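家务机器人离插好一个插头还有多远

每年二月，我都会收到一批年终总结式的邮件，告诉我家用机器人今年真的要来了。去年的那批也是这么写的，连形容词都没怎么换。

我家的情况是这样：洗碗机会洗碗，前提是有人把碗放进去再拿出来；扫地机会扫地，前提是有人先把地上的袜子、数据线和猫玩具收走。我花钱买了两台机器，自己升职当了它们的助理。

所以Purorthorpe公司宣布旗下Kindus项目要“从最小的家务做起”时，我是有好感的。他们挑的是充电：拿起充电头，对准插座，插进去。四岁小孩都会，只是我们不让他干。

项目负责人Walid Twal在电话里跟我谈了很久插头。他说叠衣服看着难，其实宽容，叠歪了也还是一摞衣服；插头差一点点就是没插上，没有“差不多插上了”这种成绩。他们在Futdale的实验室里练了2,507次，换过6种插线板，最近一轮400次里成功了107次。我问这个比例算好吗，他说比上一轮好。我很欣赏这个回答。

两条机械臂，一块插线板，外加垂在垫子上的一截粉色充电线，就是这门功课的全部排场。左边的夹爪捏着白色插头，右边三根黑手指围着一个浅粉色的小充电头，两样东西顶在一起，凑在插线板跟前。看久了，会想起两个亲戚在饭桌上抢着买单。

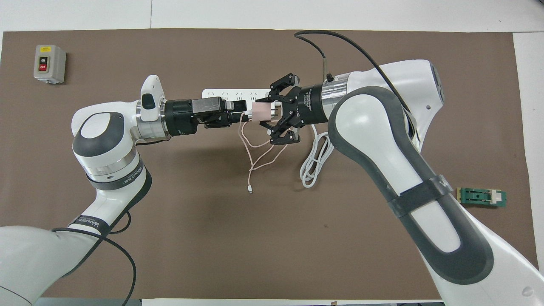
难的是那根线

真正让我服气的是线。硬东西好歹有个固定形状，线没有。它今天这样盘，明天那样盘，你拎起一头，另一头自己决定去哪儿。工厂自动化搞了几十年，车身焊得又快又齐，可许多车间里理线束的活还是靠人手。我在Abou Jaoude的装配车间见过一位女工，一边跟同事聊孩子的数学成绩，一边把一捆线塞进壳子里，眼睛都没往下看。我问她怎么做到的，她觉得我问得很怪。

厂商爱讲“通用”，说学会了一件就能学会一切。我建议先别急着通用。把插头插好，再学会拔下来，拔的时候别拽线，这一条我家有两个成年人至今没做到。

我并不反对买。哪天有台机器肯钻到床头柜后面，在灰尘里替我摸到那个插孔，我愿意排队付定金。在那之前，我还是自己趴下去，手机的手电筒叼在嘴里，充电头第一次照例插反。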